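竹のまな板を中心にしたキッチンカウンターの整え方

カウンターの上に道具を出したまま暮らす場合の、置き場所の決め方と毎日の手入れをまとめます。棚や引き出しが少なく、トースターやお茶の道具をしまい込めない台所を前提にしています。扱うのは配置の手順、竹のまな板の手入れ、流し側の拭き方の三つです。作業にかかる時間は、最初の配置決めが半日弱、毎日の戻しは数分です。

用意するもの

・竹のまな板(溝付きのもの)
・引き出しか仕切りの付いた木の収納ボックス
・ふた付きの容器をいくつか
・布巾を数枚
・メジャーと、はがせるテープ
・食品に使えるオイル(まな板用)

新しく買いそろえる必要はありません。家にある容器を集めて、足りないものだけを後から足してください。先に容器を買うと、たいてい高さが合わずに余ります。

手順1 いったん全部どかす

カウンターの上のものを食卓か床に敷いた布の上に移し、天板を固く絞った布巾で拭きます。石目調の天板は、粉や水滴の跡が模様に紛れて見つけにくいので、手のひらでなでてざらつきを確かめます。壁がモザイクタイルの場合は、目地に油が入り込んでいるため、古い歯ブラシに薄めた台所用洗剤を付けてこすり、水拭きを二度します。

どかしたものは、その場で次のように分けておきます。毎日使うもの、週に何度か使うもの、それ以外。最後の山はカウンターに戻しません。私の台所では、使わないジャムの瓶の替えぶたと、説明書の束がこの山に入りました。

手順2 長さを測る

壁から手前の縁までの奥行きと、横幅を測ります。うちの場合は横幅が190センチ、奥行きが64センチです。奥行きのうち、壁側の三分の一を容器の列、残りを作業の場所と考えます。テープで境目に印を付けておくと、後の手順で迷いません。

電気製品はコードの長さも見ます。コンセントから遠い側にトースターを置くと、コードがまな板の後ろを横切ることになり、拭くたびに持ち上げる手間が増えます。

手順3 まな板の位置を先に決める

まな板は最後に空いた所へ置くものと思われがちですが、先に置きます。体の正面に来る位置で、両肘を張っても隣の道具に当たらない所を選びます。手前の縁は、天板の縁から指二本分ほど内側にしておきます。
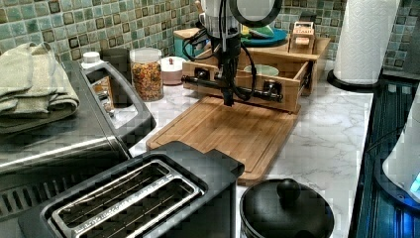 まな板の次に動かすのは、真後ろに来る収納です。包丁を持ったまま横へ手を伸ばさずに済むので、切るときに使う小物はここに集めます。引き出し付きの木のボックスなら、少し開けた状態で中に薄い緑の鉢を入れておく使い方ができます。切ったものをすぐ受けられますし、鉢の定位置にもなります。上の面には皿を一枚だけ載せます。二枚、三枚と重ねると、下の皿を取るために結局まな板の上へ仮置きすることになります。

ボックスの背が高すぎるとタイルの壁に影が落ちて手元が暗くなります。立って作業する姿勢で、目線より十分に低いものを選んでください。引き出しは、まな板を置いたままでも引けるかどうかを必ず試します。つかえるようなら、まな板を手前に寄せるよりも、少し角度を付けて置いたほうがうまく収まります。

手順4 熱を出すものを端に寄せる

オーブントースターと、パンを焼くトースターは、まな板をはさんで流しと反対の側にまとめます。扉を開けたときに、その前へ皿を一枚置けるかどうかも見てください。

布巾をオーブントースターの上に掛けておく家は多く、うちでもそうしています。ただし、使う前には必ず下ろします。プラグを抜いて冷めている間だけの置き場所と考えてください。同居している Yến Đặng は、パンを焼く前に布巾をまな板の上へ移すのを決まりにしています。布巾がまな板の上にあれば、片付けるまで包丁を使い始められないので、戻し忘れがありません。

縦にパンを差し込むトースターは、パンくず受けの引き出しがどちら側に付いているかを見てから向きを決めます。壁側に向けてしまうと、まず掃除しなくなります。

手順5 奥に容器を並べる

容器は壁に沿って一列に並べます。二列にすると、後ろの列のものは使わなくなります。並べる順番は、朝に使う順がわかりやすいと思います。シリアル、砂糖、お茶、塩という具合です。
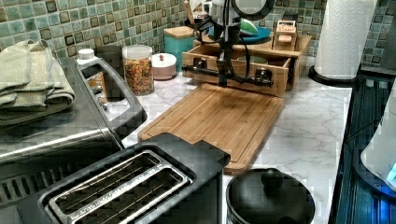
奥の列:透明な瓶に色とりどりのシリアル、隣に白い陶器の砂糖入れ。木のふたの容器は収納ボックスの左。

中身が見える瓶と見えない容器を混ぜるときは、減り具合を知りたいものを透明な瓶に入れます。シリアルやパスタがこれに当たります。光や湿気を避けたい茶葉、コーヒー、砂糖は、ふたの閉まる不透明な容器に入れます。

瓶の容量は、買ってくる袋の中身が一度に全部入る大きさにします。袋に半端が残ると、その袋の置き場所がまた要るためです。うちで買うシリアルは一袋493グラムで、最初に使っていた瓶には入りきらず、輪ゴムで留めた袋がいつもトースターの後ろに落ちていました。Skadia の大きめの瓶に替えてからは、袋はその日のうちに捨てています。

木べらやおたまは、柄を上にして筒状の入れ物に立てます。鍋に近い側がよく、まな板の前を横切らずに取れる位置にします。本数は、片手で軽くつかめるくらいまで。それ以上あると、一本抜くときに隣の柄まで付いてきます。

手順6 お茶と軽食の場所を作る

まな板の横に余裕があれば、もう一枚、少し高さのある板を置きます。段差があると、切ったときの水気や粉が流れてこず、皿を置いたままにできます。板の大きさは、普段使う一番大きな皿がはみ出さないくらいが目安です。
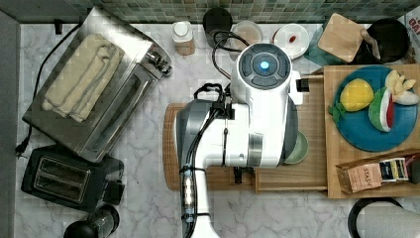

段の上の皿に、おもちゃのレモンとスイカ。ティーバッグは板の縁に沿わせた小さな木の入れ物に。

ティーバッグは箱のまま置かず、個包装を立てて小さな入れ物に移します。銘柄の字が見える向きにそろえておくと、選ぶのに手間取りません。種類は絞ったほうがよく、飲まない味が混ざると奥のほうで古くなります。Zohreh Jalali に教わったのは、新しいものを必ず後ろから足すやり方で、手前から取っていけば古い順に減っていきます。

小さな受け皿を一枚、容器の列の端に出しておくと、使い終えたティーバッグや味見のスプーンの行き場になります。流しへ持っていくのを忘れても天板に染みが残りません。

子どものいる家では、ままごとの食べ物を皿に載せてこの段に置いておくと、隣で遊びながら待っていてくれることがあります。包丁を使う間は、皿ごと食卓へ移してください。

手順7 竹のまな板の手入れ

使い終えたら、まず水だけで流し、それから洗剤を付けたスポンジで木目に沿って洗います。最初から熱い湯をかけると、肉や魚のたんぱく質が固まって溝に残ります。周囲の溝は汚れがたまりやすいので、スポンジの角を押し当てて一周させます。

洗った後は布巾で両面の水気を取り、立てて乾かします。平らに置いたままにすると下の面が乾かず、反りや黒ずみの原因になります。夜のうちに立てておき、朝カウンターに戻すのが続けやすいと思います。食器洗い機には入れません。竹の集成材は、熱と水で接着の部分から割れることがあります。

表面が白っぽく、かさついてきたらオイルを塗ります。手順は次のとおりです。

・まな板を一晩以上しっかり乾かす
・食品に使えるオイルを布に取り、木目に沿って薄くのばす
・溝の内側と縁、側面も忘れずに塗る
・そのまま数時間置き、残った油を乾いた布で拭き取る

私は2か月に一度にしていますが、梅雨に入る6月だけは塗らずに、よく乾かすことを優先します。オイルは Clurkley のものを使っています。香りがなく、パンを切っても気になりません。オリーブ油やごま油は時間がたつとべたつき、においも出るので避けます。

包丁の跡が深くなったら、目の細かい紙やすりを木片に巻いて、木目の向きに軽くかけます。削った粉を拭き取り、もう一度オイルを塗ります。

手順8 流し側の竹の板を拭く

蛇口の近くに竹の板を置く場合は、縁の乾きに気を付けます。丸みを付けた縁の下側は水滴が回り込みやすく、上の面が乾いていても湿っていることがあります。板を使い終えたら、縁を布巾でつまむようにして端から端まで拭きます。

蛇口は、首の付け根の輪になった部分に水あかがたまります。黒や濃い茶色の仕上げのものは、研磨剤入りの洗剤やメラミンスポンジを使うと色がはげるので、柔らかい布に中性洗剤を薄めたものを含ませて拭き、すぐに乾拭きします。レバーの裏側も同じ布で拭いておきます。継ぎ目には、布の端を細くねじって当てます。

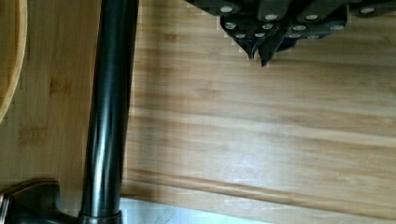 一日の終わりの戻し方

夕食の後に、次の順で戻します。順番を変えると、拭いた所にまたくずが落ちます。

・トースターのくずを捨てる
・容器のふたが閉まっているか確かめる
・容器を持ち上げて下を拭く(毎日は一つか二つでよい)
・収納ボックスの引き出しの鉢を洗ったものに替える
・まな板を洗って立てる
・天板を奥から手前へ拭く
・使った布巾を洗濯に出し、乾いたものを畳んで置く

容器の下は、今日は右端、明日はその隣、というふうに少しずつずらしていけば、ひと回りしたころに最初の場所がまた汚れてきます。

うまくいかないとき

まな板が滑る。天板が石やタイルの場合は、固く絞った布巾を一枚、下に敷きます。使い終わったら布巾は必ず外してください。敷いたままにすると、裏側に布目の形の染みができます。

物が増えて作業の場所が狭くなる。手順2で付けたテープの印をはがさずに残しておき、印より手前に出ているものを夜に一つずつ戻します。はみ出すものがいつも同じなら、列の中にその分の場所がありません。容器を一つ減らすか、中身をまとめます。

引き出しの滑りが悪い。木のボックスは湿気で膨らむことがあります。引き出しを抜いて半日陰干しし、底の両側にろうそくのろうを薄くこすり付けると、軽く動くようになります。

竹の板が反った。軽い反りなら、膨らんだ面を上にして、内側の面に湿らせた布を当て、重しを載せて一晩置きます。それでも直らず、置いたときにがたつく板は、包丁を使わずに鍋敷きや皿の台に回しています。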